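Hotska table linen and setting pieces
Stock page -- textiles and tableware
Reviewed by Marlene Macedo, September 23, 2019

Prutico sells the Hotska range as "everyday table dressing for people who notice". I have sold table linen long enough to distrust a sentence like that, so this page says what we think of the range as well as what you get. If you only want the sizes and the washing notes, skip to the end.

Let's begin with texture, the thing the supplier talks about most. The catalogue gives it two full pages and the word "artisan" four times. A raised or ribbed surface hides small marks better than a flat one, I'll grant them that. It also holds on to crumbs, and a quick wipe with a damp cloth pushes them further down into the grooves. Shake first, then wipe.
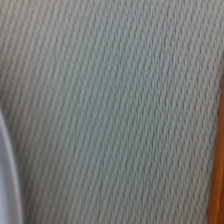

Colour is the other thing to be careful with. The pale greens and greys in this range shift a good deal between a window and a ceiling lamp, and the name on the swatch card ("Morning Reed") tells you very little. Ask for a cutting before you order a full set. We post them free. Two customers have sent back pale pieces because they looked fine in the shop and like hospital curtains at home, and I can't say they were wrong.

The dark cloths are where I part company with the brochure. It says they are "practical for families". They are practical for red wine and gravy. For everything else a dark cloth is a lot of work. Any white fluff or dust will sit on it in plain sight, and if you have a pale dog or you tumble dry your towels in the same load, you will be at it with a lint roller before guests arrive.

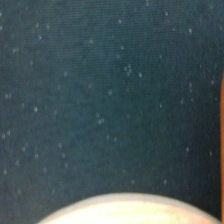 Prutico also claims the darker shades are "lint resistant after the first wash". We asked what that was based on and were sent the brochure again. Until somebody sends us something better, we are leaving the claim off our own labels. Wash dark cloths on their own, inside out if they have a hem you care about, and skip the fabric softener.

Placemats and coasters are sold separately, and here I am a bit kinder. A beige mat with a lighter woven panel looks decent on a black cloth, and it gives the eye somewhere to rest. It needn't match anything. A plain round wooden coaster does the same job for a glass. Put metal plates straight on the cloth if you like the look, but mind the rim if you drag them about.

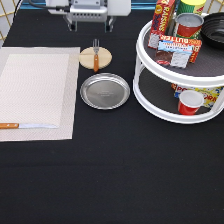 Cutlery with wooden handles comes up every time we show this range, so let me save you an email. Wooden handles and dishwashers do not get on, whatever it says on the box. Wash them by hand, dry them the same evening and oil them now and then. If that sounds like a chore, buy steel. The Trener sets we keep in the shop are dull but they will outlast the cloth.

Rub count: the maker gives 3000 for the pale cloths and 2000 for the dark. We have not tested either figure -- treat them as the maker's word.
Washing: 40 degrees for cloths. Mats are sponge clean only.
Shrinkage: allowed for in the cut, according to Prutico. Measure generously anyway.
Placemat depth: 32 cm.
Coasters: sold singly. Keep them out of the sink.
Returns: unwashed, with the label on. Cuttings need not come back.

The Thygesen runner that used to be listed here was dropped in June. The edges frayed and we got tired of replacing it.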